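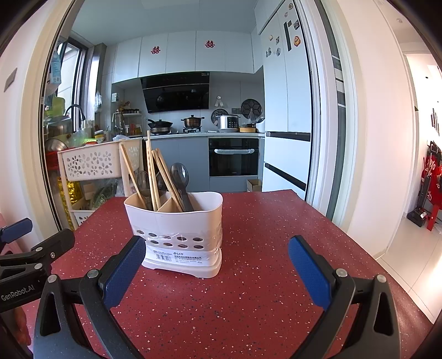

Keep the chopsticks away from the spoons, Ülle Stankevičius told me, or you'll be fishing for a matching pair every single night. I had asked her what a utensil holder was for, expecting a long answer, and that was all I got. It's a good place to start, though, so it's going at the top of the entry.

Utensil holder
Also called: cutlery caddy, cutlery drainer, chopstick holder, spoon pot, and (in my mum's house) "the thing by the sink"
Part of the Plillville Household Encyclopedia, kitchen section

A utensil holder is an open container that stands on a worktop or hangs on a wall and keeps eating and cooking tools upright. I've written quite a few of these kitchen entries now and I was surprised how much I had to say about this one! The simplest sort is a jar. The sort I mostly want to talk about is the drainer, which has holes in it so that things can go in straight after washing up.

Name

I use "utensil holder" for the whole family and "caddy" for the ones with a handle, but shops don't stick to this at all. Laine Laur wrote in to say that she'd only ever call it a chopstick holder, even though hers is full of teaspoons. Fair enough. Where a household eats with chopsticks most days, they tend to be the tallest things in the pot and so they get the name.

Shape and parts

Most drainers are taller than they are wide, with an open top and one or more dividers inside. The white plastic one in the picture is a typical design: compartments, and rows of oval drainage holes in the lower half. Other makers go for round holes, or long slots, or a mesh. Slots let the water out nicely but a thin chopstick can poke its tip through and get stuck, and then the whole lot lifts up when you pull (I have done this with guests sitting there).

Some have a drip tray underneath, either clipped on or loose. I'm very much in favour of the tray, provided you remember to empty it. Wall versions usually hang on a hook or a sticky pad and drip into the sink below, so they can do without.

The height matters more than you'd think. If the holder is too short, long chopsticks lean right out and the pot gets top-heavy, and if it's too tall you lose your teaspoons down the bottom. Kęstutis Jõgi keeps a folded cloth in one section of his to bring the small spoons up, which sort of defeats the drainage, but he's happy with it.

Materials

Plastic is cheap, light and easy to rinse. It does tip over when it's loaded on one side, and white plastic shows tea stains. Stainless steel is heavier and makes a terrific clatter. Glazed pottery is lovely to look at and stays put, but a pottery pot without holes is really only for dry things. Bamboo holders match bamboo chopsticks very prettily and need as much drying as the chopsticks do.

I bought a pottery one from Uibo years ago and still love it, though it lives beside the hob with the big stirring spoons in it and never goes near the sink. My sink one is a plastic Flindholm with 3 compartments. The Flindholm catalogue number is 516, if you like that kind of thing — I mention it mainly so I can find it again myself when this one cracks.

What goes in it

Chopsticks, soup spoons, forks, the odd butter knife. Wooden chopsticks are the fussiest residents. They want air around them, so don't pack them in tightly, and stand them with the eating ends up while they're drying. Spoons can go either way round. I put mine bowl up, as they take up less room at the bottom, but Justinas Koppel objects to this and says you end up touching the part that goes in your mouth. We've agreed to differ.

Sharp knives shouldn't go in at all. They belong in a block or on a rack, where you won't catch your hand on one when you're reaching for a ladle.

Plastic spoons are fine in a drainer by the sink. Keep them well clear of the hob.

Where it stands

By the sink if it drains, by the hob if it doesn't. In an open kitchen with a counter between the cooking side and the eating side, that counter is a very handy third choice, as whoever is laying the table can grab what they need without squeezing past the cook. A speckled worktop is forgiving of drips, by the way. Mine is plain and dark and shows every one.

A new holder

Take off all the wrapping before you use it, including any film around the base, or the water will have nowhere to go. Peel the label too. If it leaves glue behind, a dab of cooking oil left on for a few minutes and then washing-up liquid will usually shift it. Then give the whole thing a warm soapy wash.

They make nice moving-in or wedding presents, especially with a set of chopsticks inside. Where red double-happiness paper-cuts go up for a wedding, a pot of paired chopsticks is a very fitting thing to bring, pairs being rather the point!

Cleaning

The bottom is where trouble starts. Crumbs and a sort of grey slime collect in the corners, and the holes clog from the inside where you can't see. Empty it once a week, scrub with a bottle brush and dry it upside down. An old toothbrush does the holes. Check the maker's instructions before putting a plastic one in the dishwasher; my Andach one said 60 degrees at most and I ignored that, and it has had a lean ever since.

See also

Chopstick rest
Dish rack
Drip tray
Ladle
Spoon rest

Last revised June 18, 2023. Laine has asked for a section on travel chopstick cases and I'll put it in once I've tried hers.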